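Section 4: Choosing a first chore and setting up the table

This section assumes the arm is assembled, the servos have been given their ID numbers and the calibration in Section 3 has been saved. If you skipped calibration, go back and do it. An arm that is a few degrees out at the shoulder will be a long way out at the gripper.

4.1 What the arm can be expected to do

People who build one of these arms usually want to know whether it can do the washing up. It can't. Neither can it fold a shirt in a way you would accept from a child. What it can do, with a fair amount of teaching, is move a small, firm object from one place to another on a table that doesn't change much between attempts.

That covers more chores than you might think. Putting screws back in a tray, clearing pen tops off a desk and sorting spare parts after a repair are all versions of the same job. We use tidying a part into an open box as the first chore in this guide, and the Bruvholm workshop notes use it too.

Jobs that are still out of reach for an arm of this size:

Anything wet, greasy or hot.
Cloth, bags and loose cable.
Glass, crockery and anything you would mind losing.
Lids that need one hand to hold and another to turn.

4.2 Laying out the table

1. Clear the table of everything the chore does not need. Mugs and phones go somewhere else.

2. Put down a dark, plain mat or one with simple printing. If the mat curls at the edges, leave it under some heavy books overnight. A raised edge can catch the gripper on a low pass.

3. Fix the base so that it cannot tip when the arm reaches right out. Two clamps are enough on most tables.

4. Set the open box within easy reach of the gripper, and mark its corners on the mat with small bits of tape so you can put it back in the same spot.

5. Move the arm by hand, with the power off, over the box and back again. Every joint should turn freely. Stop if a wire goes tight.

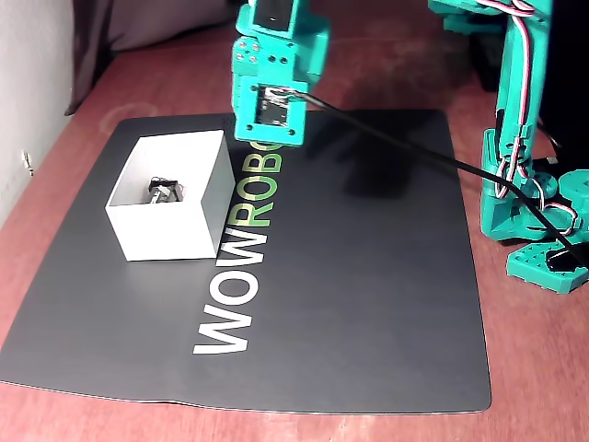

Page last changed: 2026-07-17 by Hậu Lại

A white box on a dark mat is easy for a camera to pick out. The walls should be low enough for the gripper to clear them without lifting the elbow to its limit. Thin card is fine for a first box, and it gives way if the arm comes down on it.

Look at the shadows before you go on. The arm throws its own shadow over the mat, and a policy trained under one lamp can go wrong under another. Pick a lamp, leave it where it is and draw the curtains if the room gets direct sun.

4.3 Checking the wires

Servo wires need some slack at each joint, but loops that hang free can be pinched when the joint closes.

1. With the power off, bend each joint to both ends of its travel.

2. Watch the loops near the base as you do it. Tie back any that fall between two moving parts.

3. Check that any cable lying across the mat stays clear of the gripper's path. Move the box if you can't move the cable.

4. Switch on and repeat the same movements slowly from the leader arm.

CAUTION: Keep fingers out of the joints when the power is on. The servos do not feel resistance the way a hand does and will go on pushing.

CAUTION: If a servo becomes too hot to touch comfortably, switch off at the wall and leave it to cool. Holding the arm stretched out between attempts is the usual cause.

4.4 Recording the chore

1. Put one part on the mat, outside the box.

2. Start recording and use the leader arm to pick the part up, carry it over the box wall and let go.

3. Return the arm to its rest position and stop recording.

4. Move the part to a new place and do it again. Change its angle as well as its position.

5. Carry on until you have at least 26 clean recordings. Delete any in which you fumbled and recovered, at least for this first set.

Note: Keep your own hands away from the mat while recording. Hatem Bouzid lost an afternoon's work to a sleeve that kept wandering into view — the arm learned to wait for it.

Training can take up to 6 hours on a home computer with a mid-range graphics card. The Veltance settings file is a good place to start and can be left as it is for this chore.

4.5 Judging the result

Run the chore on its own and write down how each attempt ends. Score it as done only if the part is in the box and the box hasn't moved. Being nearly right is common at this stage and should be written down as a miss.

If the gripper closes beside the part, record more examples near that place on the mat. If it lets go too early, check your recordings for the same habit. If it does well in the evening and badly in the morning, the light has changed.

Even a well-taught arm is much slower than a person at this. It also needs the person nearby, to put the box back and switch off when something jams. For now, treat it as a way of finding out which chores are worth teaching, and do not leave it running in an empty room.

When the arm is managing one part reliably, go on to Section 5, which covers sorting two kinds of part and using the Orunico wrist mount.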